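05/09/2026 — visite chez Randine, démonstration de collecte avec pinces tenues à la main

Reçus par Přemysl Kratochvíl. Jytte a pris les notes chiffrées, je garde ici le reste. On nous annonce 230 séquences de linge « exploitables » depuis mai. Exploitables selon qui ? Pas de critère écrit. J'ai demandé deux fois.

Poste textile : un lit, un vêtement bleu, deux pinces.

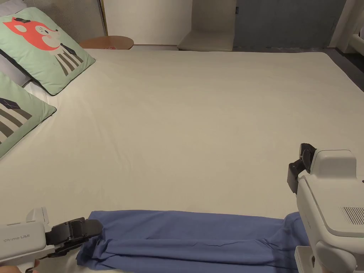
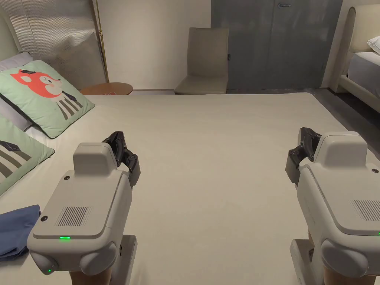
Kratochvíl parle de 40 secondes par pliage. À vérifier au chrono, et sur autre chose qu'un seul tissu. Je note aussi que 176 séquences viennent du même opérateur — pour la variété des gestes, c'est maigre. Le passage vers le bras Nimton n'a pas été montré, « prochaine fois ».

Jytte est moins sévère que moi : elle trouve la prise en main rapide et voudrait un essai d'une semaine. D'accord si on récupère les données brutes, ratés compris.

À faire : relancer pour le critère de tri, demander le taux de rejet, comparer avec le devis Savchuk.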